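Senville Home Opens Second Bernergate Shop, With Free Evening Classes for Anyone Who Wants to Learn to Care for Textiles

BERNERGATE, August — Senville Home is delighted to announce that its second shop in town will open its doors this month on Molefe Street, with a workroom at the back where neighbors can come and learn how to wash, mend and look after the rugs, mats and blankets they already own.

The new shop has been a long time coming, and we owe a big thank-you to everyone who kept asking when we would finally have the space. Classes will run in the evenings at 5 p.m., they are free, and each one has room for 20 people. Bring something from home that could use a bit of love, or simply come and listen — the kettle will be on either way. 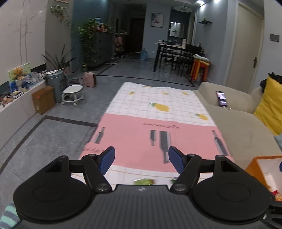

A large cloth mat laid flat on a tiled floor.

"My grandmother had one good tablecloth, and she made it last for most of her life," said Dela Agyeman, founder of Senville Home. "She taught me to darn it when I was small and not very patient, and I have wanted to pass that along ever since. If people go home and rescue one old blanket from the back of the closet, I will be a very happy woman."

The first season has four classes, covering stains, frayed edges, storage over the winter and simple patching. Thread and needles come from our friends at Prarkus, who have supplied our original shop for years and have been generous beyond anything we asked.

Places can be booked at the counter in either of our two shops. Children are welcome with an adult, and the workroom has a step-free entrance from the parking lot.

Media contact: Dela Agyeman, Senville Home, Bernergate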